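Visite chez Westanon — notes de retour
2025-11-15

Partis tôt, 86 km, pluie tout du long. Parking plein, badge à l'accueil, surchaussures, téléphone dans la poche. Nous étions 22, coupés en deux groupes. Le mien a commencé par l'atelier de démonstration, l'autre par la salle serveurs (vue plus tard, très vite, beaucoup de bruit).

L'atelier : une rangée de postes, chacun avec sa table. Première méthode, le guidage à la main. L'opérateur attrape le bras, l'emmène où il veut, le logiciel enregistre. Ça a l'air facile. J'ai essayé — trop brusque, le bras s'est mis en sécurité au bout de quelques secondes. Deuxième essai mieux, mais trajectoire toute tordue et il faut la refaire entièrement.

Deuxième méthode, à distance. Une manette Byun dans chaque main, un écran devant soi, et on ne voit que ce que voit le poignet du robot. Perturbant. La profondeur surtout, on croit être dessus et on est encore loin. Exercice en cours quand on est arrivés : saisir un panier tressé vide et le déplacer.

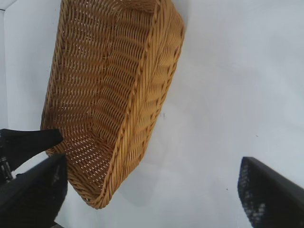 Le panier vu du poignet, les doigts noirs de la pince de part et d'autre.

Question du groupe : pourquoi un panier ? Réponse du guide : parce que le bord est épais, que le tressage accroche, et que si on serre trop ça se déforme. Une boîte rigide pardonne plus. Ils reprennent le même geste des dizaines de fois en changeant l'orientation de départ, et les essais ratés sont gardés aussi, étiquetés à part. Le tri se fait dans Cikovow, leur outil maison, interface un peu vieillotte mais rapide.

Passage ensuite chez Drakell, même batiment, étage du dessus. Ils fabriquent les patins des doigts. Intéressant mais dix minutes seulement, on était en retard. A retenir : usure plus forte que prévu depuis août, nouvelle matière en test.

Café, puis questions. Combien de temps pour former un opérateur ? 2 jours pour le guidage, 2 semaines pour la télécommande. Je pensais l'inverse. Prix : pas de réponse claire, devis sur demande.

A redemander par mail : le format d'export des enregistrements, et si on peut venir avec nos propres pièces.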